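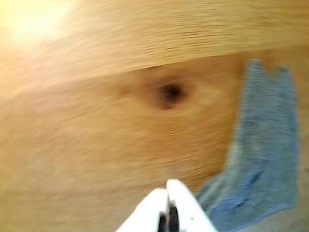
2018-08-22

Pads again. I have now changed the finger pads on this gripper more often than I have changed the oil in my car, and the car is the one that complains.

The Forkby arm started dropping the towel yesterday, late, when I had already shut down the good coffee machine and was living off the bad one. It would close, lift, and the cloth would slide out as if it had somewhere better to be. I did what any trained professional would do and turned up the grip force. Then it held the towel beautifully and wouldn't hold its own calibration, so I turned it back down and went home.

This morning I did it properly. Power off, tag on the switch, fingers off (two screws each, the lower one placed where only a child's hand could reach it). The black rubber on the left finger had gone shiny near the tip. The right one looked fine, which annoyed me more, as you have to change them as a pair or the thing closes crooked. The counter said 281 cycles short of the change interval, which Novby sets at 3000. I would like to meet whoever arrived at 3000. I picture a large round table and a long lunch.

Old glue took most of an hour. The manual says to "remove residue," two words, no verb for the swearing. I used alcohol and a plastic scraper, then my thumbnail, then alcohol on my thumbnail, which had a cut in it. New pads on, clamped, left to sit while I answered mail. One was from Taltach asking whether I would rate my recent order of pads. The order they mean was 244 pads, because somebody typed the quantity into the part number box. I was somebody. We are set for pads.

Put the fingers back on and ran the close test. First try there was a hair of daylight at the tips and none at the base. Loosened the left finger, pushed it over, tightened it, and it walked back to where it had been while I watched. Third time I held it with a clothespin and it stayed. The clothespin is now in the tool drawer with its own label, and I consider it a capital purchase.

Then zeroed the wrist, which always takes two goes, and taught the approach point over the board again. I steer by the dark knot in the wood. There is a proper printed target for this, in a sleeve, in the cabinet, and I have never once got it to lie flat. The knot lies flat. I know this is not in the procedure. I wrote "visual reference" in the log and moved on.

After lunch, swings across the board at low speed, then at working speed. The wrist camera smears everything sideways once it gets going, wood grain like a bad radio signal, and there is a setting for that which I have been meaning to look at since we got the Manninen mount. Wrote it on the list. It was already on the list.

139 picks on the blue cloth by the end of the day, two drops, both in the first ten while I was still fiddling with the force. I have put it back to the number it had in the spring, before I improved it.

Tomorrow: grease for the second joint, order a longer hex key, look at the camera setting. Find a bandage for the thumb. Also rinse out the bad coffee machine, it has started to smell like the glue.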